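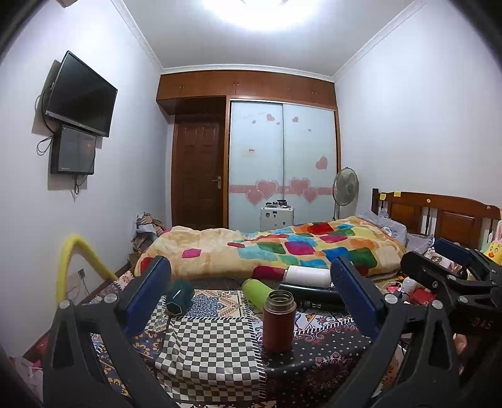

A reader wrote in after the last version to ask whether you really have to take the lid apart every single time, and my answer is no, once a week is plenty if all you drink is water. Coffee and milk are another story!

Gridereo Bottle Guide
Home Setup Cleaning Storage Parts
Search this guide
Last updated October 25, 2021

Section 6. Washing and airing insulated bottles

I do mine in one batch on the bedroom table, with an old cloth under everything (the busier the pattern, the less I fret over coffee drips).

1. Stand the bottle upright and take off the lid. If yours is the Pastar, push the tab in before you turn.

2. Pull out the seal with your fingers. No knives, please - I nicked mine in March and had to order part 1441.

3. Add a squirt of dish soap, fill with warm water to just below the rim, and leave it while you get on with the other bottles.

4. Scrub with a long brush, all the way to the bottom. The Celtedik brush fits every neck I own.

5. Rinse until you can't smell soap. Then rinse again.

6. Let it dry upright with the lid off, overnight if you can stand to wait.

Note: Bottles lying on their sides will roll, so lay them well back from the edge or put a folded towel in front.

Caution: Never microwave an insulated bottle or put it in the freezer. And don't screw the lid on while there's still water inside, or you'll be back at step 1 with a musty bottle.

Replacement seals for the Brøndum are part 435. Press the new one in flat side down and run a thumb around it before you fill up.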